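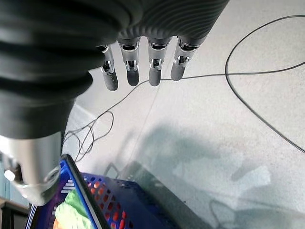

Lorklow produce station: weekly safety check, with my comments
Filled in by Siriporn Sangkhawat
Covers the mock shop at Muncombe, humanoid unit, picking and basket tasks
Sheet goes in the blue folder once Wahyudi has read it

Background for anyone picking this up cold: in June the left hand failed to let go. It had closed on a lettuce, the release command went out, the log says the command arrived, and the fingers stayed shut. I was standing close by and did the daft thing (reached in to help) before I remembered the stop button. No one hurt, lettuce a write-off. Wahyudi Lubis wrote up the fault, I got the job of rewriting the checklist, and this is the first full go at it. I've left my grumbles in so we can argue about them later.

SECTION 1. BEFORE POWER ON

1.1 Stop button within arm's reach of the operator
Pass. It used to live on the far desk, which is no good at all if you're by the crates. Please don't move it back!

1.2 Stop button tested, arms hold position
Pass. Tested twice, once with the arms down and once with them out.

1.3 Floor cables clear of the walking route
FAIL. I know, I know, we say this every time. There are still loose loops across the floor, and one lot had wandered right up near the shopping basket. I nearly went over on it carrying a pumpkin. Cable covers came from Plastora but they're the narrow sort and won't take more than one cable each. Wider ones wanted, and until they turn up we coil the slack before every session.

1.4 Floor dry and free of dropped leaves
Pass after a sweep. Outer cabbage leaves are the worst for this, they come off if you so much as look at them.

1.5 Crates seated properly on the display
Pass. Gave each one a good shove. The lower one had a bit of play in it so I pushed it back and checked again.

SECTION 2. HANDS

2.1 Finger joints move freely, no grit or plant bits
Left hand: pass after cleaning. I found a shred of something green in a hinge, probably lettuce, and got it out with a soft brush. Wahyudi doesn't think that caused the June fault. I'm less sure, so the brush stays on the list.
Right hand: pass.

2.2 Sleeves and rubber parts free of splits
Pass. Look down inside the folds as well, you need a torch for it. I missed them completely on my first try.

2.3 Pins and hinges fully home
Pass. Don't use your fingernail for this like I did. Use the plastic pick in the drawer.

2.4 Grip cycle counter read and written down
Left hand 3,708. Right hand 2,503. That's a bigger gap than I expected and it tells you which hand gets all the work. Prasertsri, who serviced the hands for us, want a call before we do any more long sessions on the left one. I've left a message.

2.5 Release test, nothing in the hand
Pass. 200 open and close cycles on the left, no sticking. Very dull, bring a cup of tea (and drink it well away from the bench, please).

SECTION 3. WORKING CHECKS, ROBOT LIVE

3.1 Operator and second person both present
Pass. Wahyudi on the controls, me on the stop button. I'd like this made a firm rule, as I was on my own with it in June and that was half the trouble.

3.2 Release test with soft produce
Pass, with a comment. We used leafy stuff on purpose, seeing as that's what it jammed on. It let go each time we asked. Try 42 was slow, though, slow enough that we both looked up from what we were doing, and I've marked it on the log. 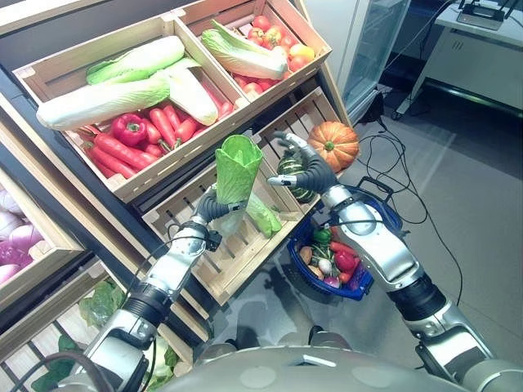

3.3 Release test with firm produce
Not finished. We ran out of afternoon. Squash and peppers still to do, and I'd like the onions included too because the papery skins get everywhere and I want to know if they end up in the joints.

3.4 Hands stay out of the working area while the arms are live
Pass this time. Wahyudi did start to lean in to straighten a carrot and I shouted at him, so the system works. If something falls, leave it where it is until the arms are stopped.

3.5 Stop button pressed while gripping
Pass, but read this one. Stopping holds the fingers where they are, it doesn't open them. That's right for the produce and wrong if it's your sleeve in there. The manual release is the only way to open a stopped hand, and everybody who works here needs to have done it at least once with me watching.

SECTION 4. AFTER THE SESSION

4.1 Arms parked, power off, key out
Pass.

4.2 Hands wiped down and brushed
Pass.

4.3 Basket emptied and bruised produce thrown away
Pass. The lettuces don't last long in this game.

STILL OPEN
Wider cable covers, me to order.
Prasertsri to ring back about the left hand, Wahyudi to chase if they don't.
Firm produce release test, next session, both of us.
Manual release practice for everyone else, dates to be pinned up by the kettle.

Overall: fine for short supervised sessions. No long runs on the left hand until 2.4 and 3.3 are closed off.

S. Sangkhawat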